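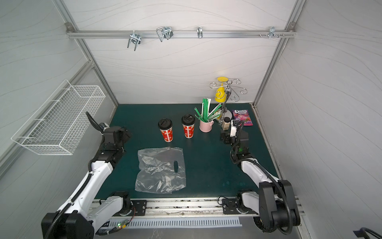 Every few months somebody swears you can get coffee stains out of a travel mug with crushed eggshells, and I have my doubts. A rail of hooks and a wire basket on the wall, with a couple of paper cups and a pot of straws on the table, won't change how your coffee corner smells if the mugs are brown inside. So I tried the tricks.

Eggshells: scratched one mug, cleaned none. Lemon and salt: fine on a fresh ring, useless on an old one. Denture tablets did work, but so did plain baking soda and hot water left overnight, and that costs pennies. Vinegar lifts scale. I have yet to see it lift coffee.
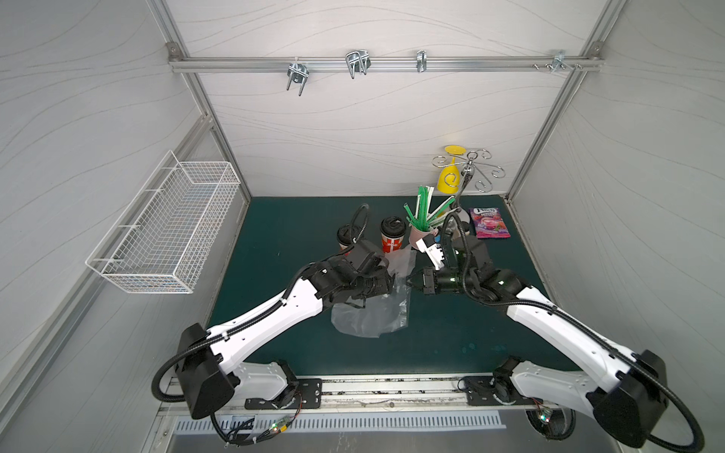 Straws standing up in a pale pink cup.

As for reusable straws, skip the special "detox" rinse. A thin brush and dish soap, then dry them upright. If a straw still smells after that, throw it out. And be wary of any tip that comes with over 300 glowing comments and no picture of the mug before.

By Petro Derkach
Tue 19 September
50 shares | 4 comments

Related
Does Foil Really Sharpen Scissors?
Cutting Board Oils, Compared
The Trouble With Drain Volcanoes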